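Teaching a robot to set a breakfast table, by hand. A thread, because I've been at it for weeks and my friends have stopped asking.

Started this at the Olosville workshop, 18/03/2025, and I'm still adding to it.

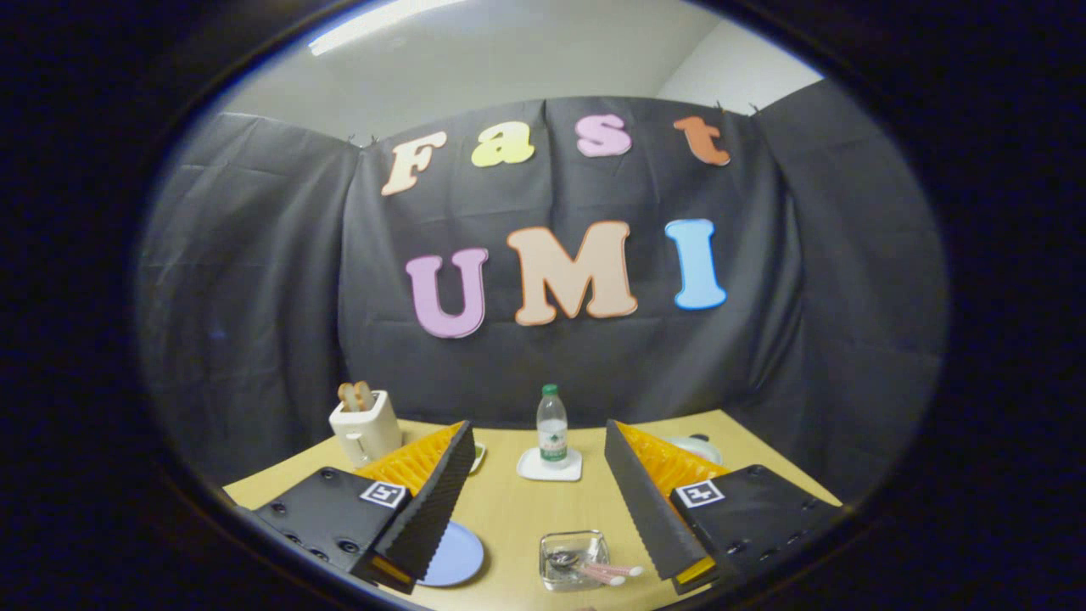
Lashari asked whether it wouldn't be quicker to just drive the arm with a remote and record that. Fair question, and I get it a lot, so let me do that one first!

1/ I did drive the arm for most of last year. Two joysticks, a foot pedal, a monitor with a quarter-second delay. Picking up a spoon took me most of a minute and I'd come away with my shoulders up around my ears.

2/ With the hand-held gripper I just... pick up the spoon. Same motion I'd make at home, only with two fingers and a handle. Nine or ten seconds for a whole task if I don't fumble it.

3/ And the arm doesn't need to be there at all. It can be in another building doing something else. You show the task now, the robot gets it later.

4/ What you lose: with remote control, everything you record is something the arm can do, by definition. With a hand tool you can do things with your wrist that no arm on earth is going to copy. I'm bendy! The arm isn't!

5/ So rule one on our bench is elbows. Move like you have one fewer joint than you do. I tell every new person this and they all nod and then do a gorgeous little flick on the first try.

6/ Okay, the camera. It rides on the gripper, so it only knows what the gripper sees. If you look at the plate with your own eyes and reach for it blind, the recording is useless, there's nothing in there telling the robot where the plate was.

7/ Took me ages to get that into my body. You have to let the tool "look" first. Point it at the table, hold for a beat, then go.

8/ The lens is super wide, so straight table edges come out bowed like a boat. You stop noticing after a day or two. The model never cared in the first place.

9/ The little black-and-white square markers on the gripper are there so the software can work out how far open the fingers are. Keep them clean. Keep your sleeve off them. I lost an entire afternoon to a cardigan.

10/ Soft finger pads, I love you. The ridgy orange ones give a bit when they close, so I can be a millimeter or two off on a plate rim and still get it. Hard fingers make you a perfectionist and I'm not one.

11/ Numbers, for those who like them. Kuratier (that's what we call our training setup, don't ask, it was late) wanted 3000 demonstrations for the full table. We had 1566 usable ones at the end of the first stretch.

12/ "Usable" is doing a lot of work in that sentence. We recorded around 4000. The rest went in the bin for tracking dropouts, hands in view, objects knocked over, and me talking to someone and wandering off mid-reach.

13/ Someone's going to ask so: yes, you can keep some of the clumsy ones. A missed grab followed by a good recovery is worth having. A missed grab followed by swearing and putting everything back where it was is two tasks mashed together. Bin it.

14/ Things I find hard to show well, in no order:
Lifting a flat plate straight off a table. 
Cutlery, always cutlery.
Clear stuff. Glass and clear plastic are mean to cameras.
Anything with a handle poking out over a rim.

15/ For plates I've settled on coming in low from the side, one finger under the rim, pinch, tilt, lift. It feels slow. My first hundred or so were straight from above, and the arm copied me faithfully and shoved the plate across the table like an air hockey puck.

16/ For bottles, grab the middle, go slow on the way down, and open the fingers all the way before you back off. All the way! If you open them halfway, the arm opens halfway and a bit less, and then it takes the bottle with it when it leaves.

17/ Move things between takes. I can't say this enough. If the toaster is always on the left then you've taught the robot "go left," and the first time anyone puts it on the right it will reach confidently into nothing.

18/ We shuffle after every take, and after every 20 takes we change something bigger, like the lights or the table height or who's holding the tool. People's hands have accents. Mine all drift a bit to the right.

19/ Reply to a question in my messages: no, you don't need to be strong, but the thing gets heavy after an hour. I do short sessions and shake my arms out like a swimmer.

20/ Another one: does remote control have any place in it at all now? For me, yes. Once the robot has learned the rough version, I take over by remote when it gets stuck, and those corrections go back into the pile. Showing by hand first, then nudging by remote. I like having both.

21/ First time it ran on the arm with me not touching anything, it went for the spoon, hovered, and did a tiny pause before closing. That's MY pause. That's my let-the-tool-look beat from post 7. I squeaked out loud.

22/ Then it dropped the spoon on the floor, so, you know. Perspective.

23/ Next up is the Latemstead kitchen in June, with real counters and daylight from a window, and I fully expect half of what it knows to fall apart. Shiny countertops scare me the most.

24/ If you've done pouring with a hand-held gripper, please tell me how you handle the wrist. I've tried it with rice instead of water and there's rice in my shoes. I'll put our settings for frame rate and finger calibration in a separate thread once I've cleaned up my notes.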